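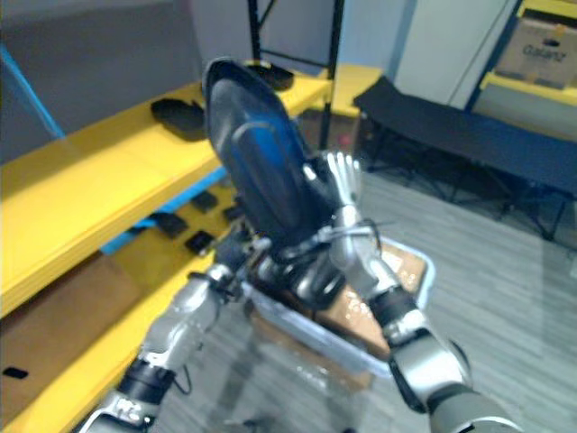

**Skidstead 800 Mobile Shelving Unit**
Supplied by Plulix Storage and Handling
Page revised 2022-03-25

The Skidstead 800 is a freestanding steel shelving unit on casters, intended for stockrooms, school storage areas, repair counters and light assembly spaces. It is made by Taviretti and supplied by Plulix to trade and institutional customers. The unit may be used alone or joined to others of the same depth with the coupling plates listed under Accessories.

Shelves are set on perforated uprights and may be moved without tools. Each shelf has a turned-up rear edge. The front edge is flat, so that cartons and trays can be slid out at working height. A reversed shelf may be fitted where a front lip is preferred.

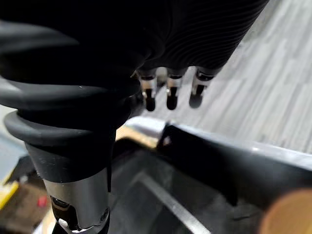
## Specifications

| Item | Detail |
|---|---|
| Width | 800 mm |
| Maximum load per shelf, evenly spread | 80 kg |
| Shelves supplied | Four |
| Finish | Powder coat |
| Casters | Four swivel, two with brakes |
| Catalog number | 991 |

The stated shelf load applies to a stationary unit with both brakes on. When the unit is to be moved, the load on each shelf should be reduced by half and the heaviest goods placed on the lowest level. Shelves fitted on the top position are rated for light goods only.

Customers replacing the earlier Grasso pattern should note that the shelf clips are not interchangeable. Grasso uprights have a wider hole spacing, and mixed assemblies are not covered by the warranty.

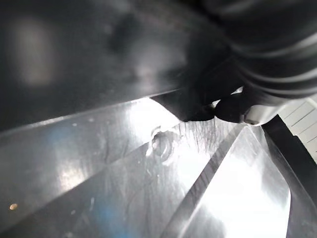 ## Assembly and Care

The unit is delivered flat in two cartons. Two persons are required for assembly. The uprights should be laid on a clean, level floor and the lowest shelf fitted first, followed by the top shelf, before the frame is raised. Caster stems are pressed in by hand until they click.

Surfaces may be cleaned with a damp cloth and mild detergent. Solvents and abrasive pads will damage the finish. Shelf clips should be inspected every 12 months and replaced if bent. Small loose parts are best kept in a tray or divided bin, particularly where the unit is moved between rooms.
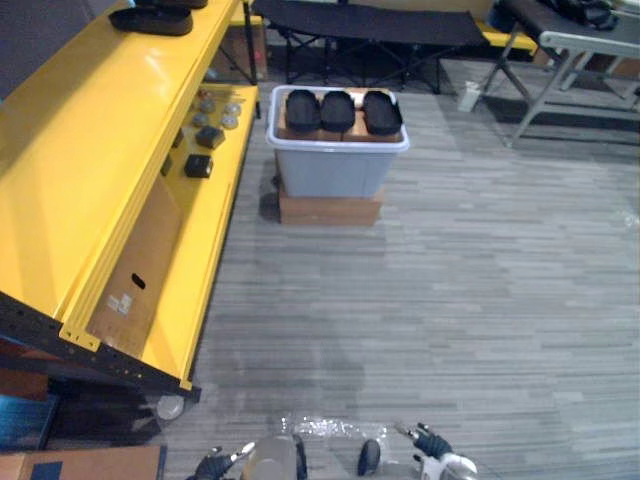
Replacement clips are sold in bags of 12 and are normally held in stock. Casters are sold singly, with or without brakes, and the order should state which type is required.

## Accessories

- Coupling plates, pair
- Additional shelf, full depth
- Label holder, clip-on
- Side rail
- Fixed feet, set of four, for use in place of casters

## Ordering and Warranty

Orders are accepted by purchase order or through a Plulix trade account. Please quote the catalog number and the finish required. Orders for over 80 units are quoted separately and delivered by arrangement with the receiving site.

The frame and shelves are covered against defects in manufacture for five years from delivery. Casters and clips are covered for one year. Damage in transit must be reported in writing within three working days, and the original cartons should be kept until the claim is settled.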